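Folding and Bagging Clothes: What I Learned From One Small Pile
Textiles and Home Studies, end of term project report
30th December

Why I picked this

My laundry lives on a chair. That's the whole background, really. When we got the project list back in August, I saw "clothing care and storage" and figured I might as well fix my own problem and get a grade for it. The plan was to compare a few ways of folding everyday clothes, see which ones stay neat, and then work out if putting things in clear plastic is worth the trouble. I called it Project Nedudero (I needed a folder name and it stuck).

What I used

I kept the clothes boring on purpose, with shirts, trousers and plain white cloth. The guide I followed was a printed booklet called the Osman method, which has you lay everything out flat before you make a single fold. For storage I bought a pack of Pritiron clear bags. I got 78 folds written down in my notebook before I called it quits, and my timer was my phone.

The table matters more than I expected! My bed is soft and the covers slide around, so I never got a straight edge on it. A smooth white tabletop is so much easier, though pale clothes do kind of disappear into it.

The clothes and the table

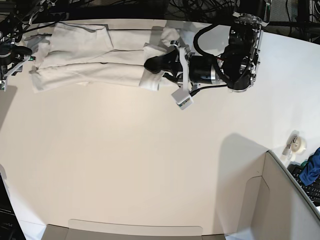
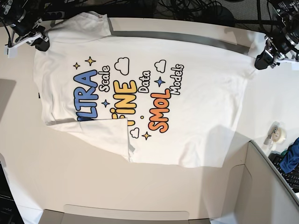 Cream trousers in the first picture, the printed T-shirt in the second. 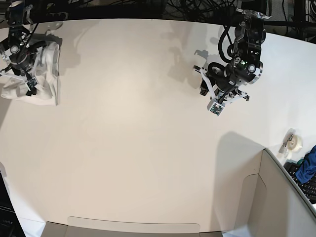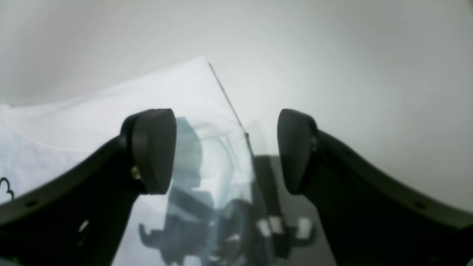

Trousers

I thought these would be the easy ones. One leg over the other, fold up from the bottom, done. But long wrinkles along the legs don't go away just because you folded them, they come back out looking worse. What helped was smoothing from the waist down to the cuffs with the flat of my hand, and then giving each cuff a little tug (if a cuff is bunched up, the whole bundle ends up lumpy at that end). My slowest pair took 510 seconds, and yes, I started over twice.

T-shirts

Way more fun. I tried folding the sleeves in first and also folding the shirt in half lengthwise first, and sleeves first won for me. With a big print on the chest I like to end up with some of the lettering on top, so I can tell which shirt it is in the drawer. Check for a stray crease across the print before you start, it's so easy to miss one when the design is busy.

Clear bags

Mixed feelings here. The plastic is glossy and picks up reflections, so under a bright lamp it's hard to see if the cloth inside is straight. It also slips around a lot. I had the best luck opening the bag wide with one hand and sliding the folded piece in with the other. The shelf I used is an Elum one, 400 mm deep, and the bagged shirts kept sliding off each other until I stood them on end.

What I'd change

I'd use darker clothes next time, or put a colored sheet on the table, and I'd time the smoothing and the folding separately. I also never tested sweaters, which are most of what's on the chair right now.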